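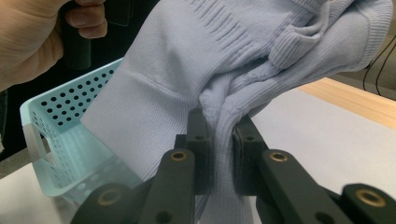

The pale lavender jumper, ribbing towards the top.

Jul 7, 2019

A slow Sunday on the folding bench, and a rather pleasant one, with the window open and Katia's radio going next door. I gave most of the morning to knitwear, which I always put off (jumpers never lie as flat as you'd like, and the sleeves have ideas of their own!). Arturo, if you read this before I see you, I still think sleeves in first, then the hem up.
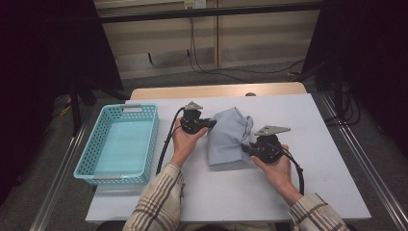

Nuvby Textile Care Workshop, Folding Group

The blue-grey cloth ended up as a rough rectangle, flat enough on the left but with wrinkles all down the right side and a little peak at the far end. I'd like to try it again with the turquoise basket moved further over, for a bit more elbow room. Noemi wants the grey-handled baskets kept for folded things only, so please, no odd socks. Still to do: 7 towels, and ask Amedeo Longo about the shelf labels.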